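Can a Machine Do the Small Jobs Yet?
Student project report, Viola Gatti
Submitted Feb 3, 2026

2. What we wanted to find out

Our question was whether a robot arm with a simple two-finger gripper can take over the small jobs that fill a day at home or in a workshop. We left out cleaning floors and mowing, which machines already do. We looked at folding towels, loading a dish rack, sorting screws, and picking up flat plastic parts and setting them down again in the right place.

The arm we used is called Ralis. It was lent to the school by Masilela, a repair shop in Ernby, and we had it from August on. The control program is Plirnis, which learns from recorded runs where a person guides the arm by hand. We recorded 525 runs in all, 200 of them with flat parts.

3. Flat parts

Flat parts looked like the easy case. They don't sag like a towel, and the grip pads have a large surface to press on. The trouble is that a plate can turn between the fingers, and then the arm no longer knows which way is up.

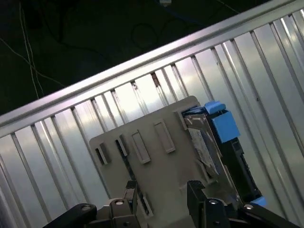 We tried two ways of dealing with this. The first was to grip harder, which helped with plain plates but bent the thin ones. The second was to let the arm stop, check the angle and turn its wrist before going on. This was slower but worked better, and we kept it for the rest of the project.

Slots were another problem. If a finger closes over an opening, the pad has less to hold - and a person notices that right away by touch. Ralis has no sense of touch, so we had to add runs where the first grip was bad and had to be corrected.

4. Towels and dishes

Towels went badly. The arm could pick one up by a corner but seldom found the second corner. Dishes went well as long as the plates were all the same size. With mixed sizes a run could take up to 2000 seconds, and we stopped several before the end.

Sorting screws was dropped after the first week, as the fingers were too wide for the tray.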